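Filed under: Student Projects / Robot Software

Pushing Blocks by Color: Planner and Perception for the Varkeck Arm

Our project was to write software that takes a short typed command, such as "move the blue cube to the green star," and turns it into pushes with a single rod. The arm driver was already in place, so we worked on two modules. Grallport finds the blocks and labels each one by color and shape. Osomgate plans the pushes and sends tip positions to the arm.

Grallport was trained on 3,331 labeled frames. Color was easy. Shape was harder when blocks touched, and in November we added a step that splits merged outlines before labeling them. The wood grain also gave false edges until we masked by saturation.

Osomgate searches over short straight pushes and replans after each one. We ran 80 commands in the final test. Of these, 23 failed, most of them with the target block inside a cluster.
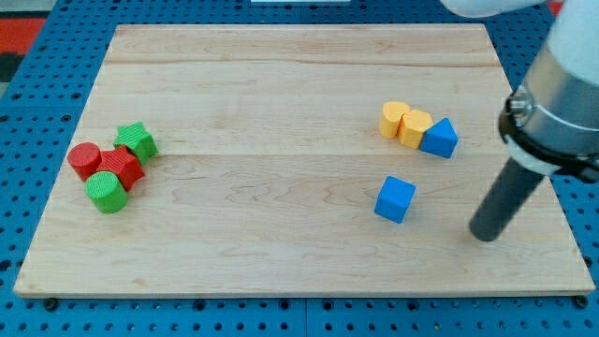

A cube standing alone needs only a clear path behind it for the rod. For a block in a group, the planner has to choose between pushing the whole group and peeling off one piece, and our cost function favors the first too often. Next term we would like to learn that cost from logged pushes. The code is in the Kashyap repository, with the test commands in a separate folder.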